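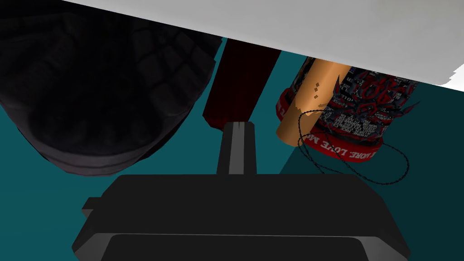 Teal surface, darker towards the right where the shadow lies.

How to paint a room in teal

By Zeeshan Hashmi

Teal is a beautiful colour, but it is less easy than white. It changes very much with the light, it shows every mark of the roller, and if you buy too little of it you can have trouble to match the second tin. I have painted two rooms with it, first my bedroom and then the small study behind the kitchen, and I made most of my mistakes in the first one. I write down the method which I use now.

What you need

Paint for walls, matt or soft matt
A grey undercoat
Filler and a filling knife
Fine sandpaper
A medium-pile roller with a tray
An angled brush for the edges
Masking tape of good quality
Dust sheets, a bucket and old cloths

Step 1. Choose the shade at home

Do not choose in the shop. The lamps there are very strong and white, and every teal looks fresh under them. I took home four small pots from Tolero, our paint shop, and the one I liked least in the shop was the one I finally used. Its number is 1337, if somebody in my town wants to ask for it.

Paint each sample on a large piece of card, at least the size of a newspaper page, and give it two coats. Leave a white border, then move the card from wall to wall during the day. Look at it at eight in the morning, at noon, and again in the evening with your lamps on. A wall beside the window receives little light and the colour will seem almost one tone deeper than on the wall opposite.

Step 2. Decide if you want one teal or two

One colour on all walls is calm and simple. Two teals can also be very nice, for example a medium one on the long walls and a dark one behind the bed or the desk. Take both from the same colour strip, so that they have the same amount of green. When one is more blue and the other is more grey, they look as if one of them was a mistake.

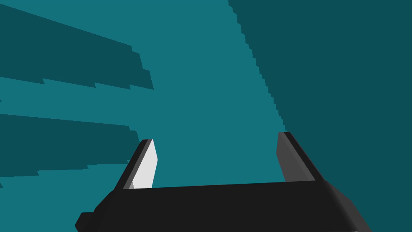 Medium teal in the middle, a darker and slightly greyer teal on the right.

If you are not sure, paint first the medium colour everywhere and live with it for some weeks. It is easy to go darker later. To go lighter again costs you another undercoat.

Step 3. Calculate the quantity

Multiply the length of each wall by its height and add the results. My study has 32 square metres of wall after I took away the door and the window. Divide this number by the coverage which is written on the tin, and multiply by the number of coats. Then round up to the next full tin.

Buy all the tins at the same time and check the batch number on the lid. If the numbers are different, pour the tins together in a big clean bucket and stir well. My brother-in-law painted his hall in Gisten from two batches, and in the afternoon you can see where the second one begins.

Step 4. Prepare the walls

Take off the plugs and switch plates, after you have turned off the electricity for this room. Fill the holes, let the filler dry, and sand until you feel no edge with your fingers. Hold a torch flat against the wall. The light from the side shows you every bump, and dark paint will show the same bumps later.

Wash the walls with warm water and very little soap, then once more with clean water. In kitchens the grease sits mostly high up, near the ceiling.

Step 5. Put on the undercoat

White undercoat works, but a grey one saves you paint. With white I needed three coats of teal in the bedroom and there were still light spots next to the door frame. With grey I needed two. Many shops can tint the undercoat for you if you bring them the number of your colour.

Step 6. Cut in and roll

Paint the edges of one wall only with the brush, a band of a hand's width, and roll this wall immediately while the band is wet. If you do first all the edges of the room, they dry and you will see a frame around each wall.

Load the roller well, go up and down, and finish each section with light strokes in one direction. Do not stop in the middle of a wall. One wall of my study takes me up to 90 minutes with the edges, so I eat before I begin.

Pull off the tape when the last coat is still a little soft, slowly and at an angle. Where it has dried already, run a sharp knife along the tape first.
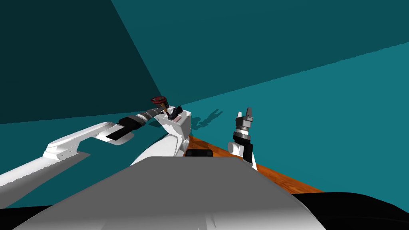
What to put next to teal

Orange and brown tones go well with it, so a wooden table or a leather chair is a safe choice. Grey is also good if it is a warm grey. With pure white skirting boards the contrast is rather hard, and I prefer a white with a drop of yellow in it.

For the lamps I use warm bulbs. Under cold ones my walls became almost petrol blue, and I changed them all the same evening.

Keep the rest of the paint in a small jar, filled to the top, with the room and the colour number written on the lid. You will need it when you move the furniture.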